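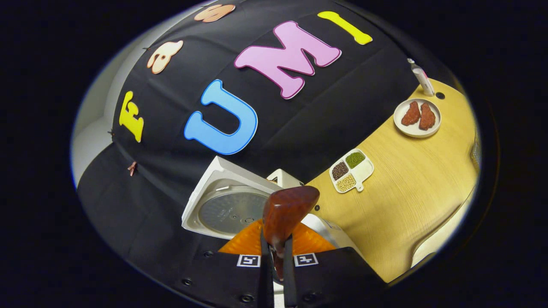 Pinza de mano sobre la mesa de la arrocera, con la bandeja de granos y el plato de carne.

Menos brazos y más destornillador

Voy rápido que tengo turno. Llevo desde diciembre con las pinzas de mano en el taller de Torolen y sigo oyendo lo mismo: que si el modelo, que si los datos, que si hay que comprar más. Y los dedos flojos. Siempre los dedos.

Una pinza se cuida o no sirve. Tornillos del cuerpo, revisar. Marcadores cuadrados, limpios y bien pegados, los dos, porque con grasa encima la lectura baila y luego a llorar. Lente, paño seco. Cinco minutos. En Brodus lo hacían cada 380 tomas y me parece tardísimo, en cocina la grasa no espera a nadie.

El registro de Irutix lo dice bien claro para quien quiera leerlo: 1.435 tomas, 639 para tirar. De esas, 123 por holgura en los dedos. Una llave Allen, señores!! Y aún asi la propuesta de Karras es poner otra celda al lado. Otra celda con los mismos dedos flojos.

Yo no pido gran cosa. Una hoja pegada en la mesa, que firme el que aprieta, y juego de dedos de repuesto en el cajon, no en un almacén a media hora. Si hay dinero para otra arrocera lo hay para eso. Mañana vuelvo a pedirlo por escrito, van tres veces.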